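3.2 Superfície de treino e preparação da incisão

A superfície de sutura usada neste estudo foi preparada na oficina de Prurkadby, segundo o procedimento descrito por Grimshaw e Treloar. Escolhemos uma peça larga e de curvatura suave, porque as peças planas, comuns nos cursos de iniciação, deixam os bordos da incisão demasiado estáveis e escondem os erros de tensão. Cada peça recebeu as suas incisões, feitas pela mesma pessoa e sempre com lâmina nova. As peças com bordos irregulares foram retiradas antes das sessões e não entram na contagem. No total foram registadas 3976 passagens de agulha, das quais 1707 pertencem à série principal, designada Ploklow.

O fio escolhido é preto, para que o seu percurso possa ser seguido sobre a superfície também quando forma laçadas abertas. A posição da agulha antes da entrada foi anotada em todas as passagens, bem como o lado pelo qual ela era segurada. A Figura 4 mostra a agulha quase vertical, acima das garras do lado esquerdo, com as pontas destas junto à extremidade esquerda da incisão e a ponta livre do fio no espaço entre os dois instrumentos.

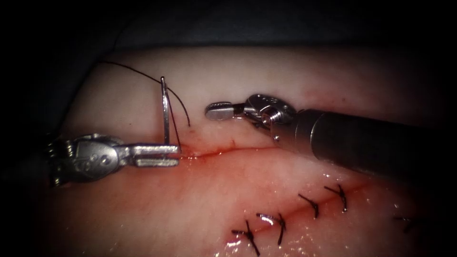
Figura 4. Agulha, fio e extremidade esquerda da incisão na superfície de treino.

O comprimento do fio livre revelou-se um factor mais importante do que tínhamos previsto. Com fio comprido, a laçada caía com frequência sobre a incisão e era necessário afastá-la antes do ponto seguinte; com fio curto, o nó ficava difícil de terminar. Depois dos ensaios de Novembro, fixámos o comprimento inicial em cerca de 15 centímetros, valor que foi mantido em todas as sessões da série Ploklow.

A avaliação dos pontos foi feita por 2 observadores, de forma independente, segundo a escala de Prendergast. Foram considerados a distância entre o ponto de entrada e o bordo, a simetria em relação à incisão e a aproximação dos bordos. Nos casos de desacordo, a peça era enviada para Hidville, onde um terceiro observador fazia a leitura sem conhecer as anteriores. As peças classificadas como ilegíveis são discutidas na secção 3.4.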